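January, 4:40 pm, sim bench

Mervin out till six so this is mostly me (Bogdan) plus whoever reads it later.

Where we are: student team entry for the Wastness challenge, task B, arm has to serve the liquid handler. Pick a box off the deck, carry it over, put it down square. All in sim until the judges clear us for the real bench.

Did today
- re-imported the handler model. Old one had the front rail as visual only, no collision, so the arm was going straight thru it and we were scoring those as good runs. Ugh. Threw out everything from before lunch.
- rail now solid. Success dropped like a stone, as you'd expect
- moved arm base back behind the right half of the machine. Elbow has more room there, shoulder sits lower than I'd like
- gripper start pose: fingers down, closed, just over the front rail. Mervin wanted it parked higher up. Tried his, wrist got too close to the overhead beam on the way in. Keeping mine for now, argue later

Overnight batch is 2,000 episodes on the Somer machine. First 580 are in. 200 of those stopped on contact with the rail or the right post, rest I havent sorted yet. Need a proper label for "touched but carried on", at the moment the logger calls it a pass.

Box colors: yellow strip and blue strip. The classifier script from Afolabi still reads the blue one as "unknown" when the front is in shadow. Lighting problem or threshold problem? Moved the light once, no change, put it back. Don't touch the light again until the batch is done or the episodes wont match.

Wood texture on the table is fine, stop tweaking it.

To do
1. 2 waypoints over the rail instead of one. The single one cuts the corner
2. slow the descent, last bit only
3. check post geometry, it bows a little in the render. Mesh import or did someone scale it? Bravano file looked straight in the viewer
4. ask Mervin which unit the tilted housing in the middle belongs to, I want its real height before planning over the top of it
5. rename the configs!! "final_new_b" is not a name

Judges want a written risk note with the sim results. Half a page, Mervin said he'd draft it, I'll do the numbers part.
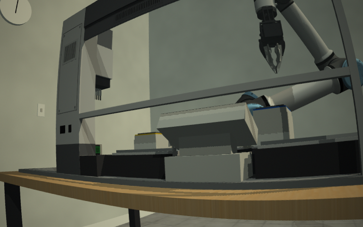

Pushed the start pose to the shared branch at five, with the old one commented out underneath in case Mervin wins. If anyone restarts the batch use the same seed file please, its in the run folder next to the log. Back on at seven to sort the rest of the contacts.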